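Home | Tickets | Knowledge Base | Log out

Ticket 1414: Label printer drops off network
Opened Sunday, April 28, 2024 by Hiyori Kobori

1. Yagi printer offline after the router swap. Power cycled, same result.

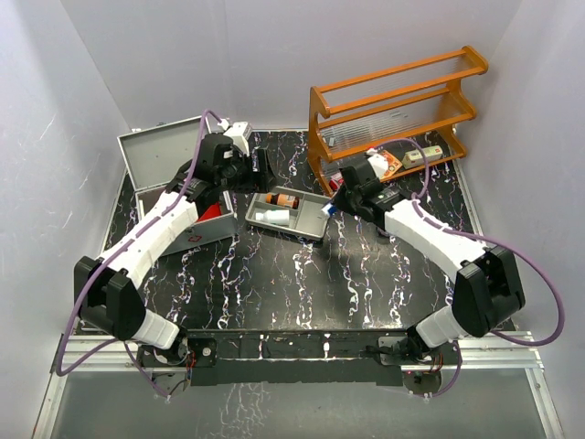 2. Old static address still set. Changed it to DHCP and reserved it in the router. Test label printed in colour.

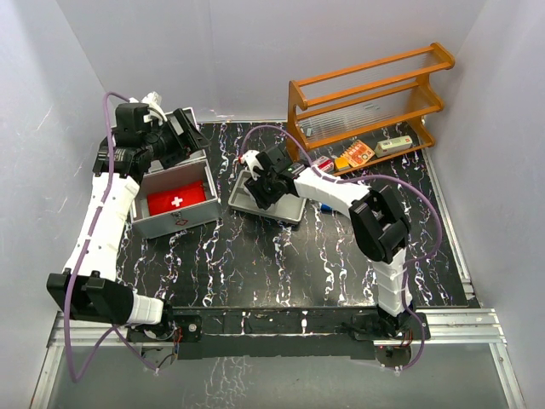
3. Queue cleared, 272 jobs deleted. Closed.

Comments

Zedis_help: Same fault on ours, step 2 fixed it.

marg: Where is the reservation menu?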